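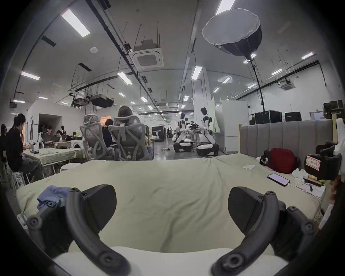 *Blue cloth, phone on the charger, red bag at the back.*

Hi everybody, it's T-shirt month again! The Nulham clothing swap is in May and I've been folding, folding, folding. Last year we handed out 625 shirts, and I swear I refolded half of them after people had dug through the bins. So I've been trying to settle on one fold that survives a good rummage, and I think I'm close.

Ezequiel Echevarría, who ran the Rivas table last spring, talked me into his method. Lay the shirt face down, bring both sides in, tuck the sleeves flat, then fold the hem up to the collar in thirds. It takes me four tries to get a really tidy one (he does it while talking about soccer, it's maddening). Soft cotton is the worst! It slides, it creases, and one sleeve always wants to pop back out. 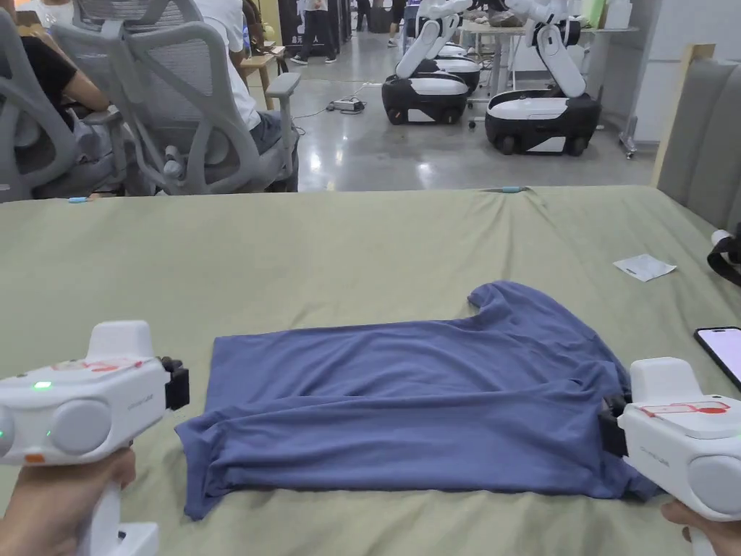
*Nearly a rectangle, except for that flap at the top right.*

If yours looks like that, don't start over. Push the flap under, run your palm across the creases and move on to the next one. We need 60 shirts per bin and I'd much rather have full bins than perfect ones.

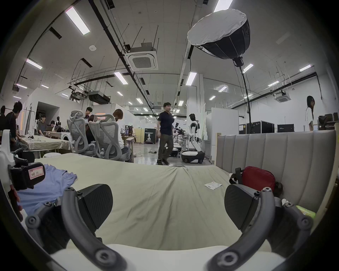 Drop-off is at the Kargate side door until 4, and please bring things clean and already sorted by size. You don't need a fancy folding table, by the way. A bed does the job, and the zippered red bag up near the headboard is a good shape for carrying a small stack over, with a strap you can grab while you hunt for your keys. Smooth the sheet first if you can be bothered. A wrinkled one like that makes it harder to line up the edges, and the light blue shirt is only partly folded as it is. Kids' sizes go to the Borent bins, everything else comes to me.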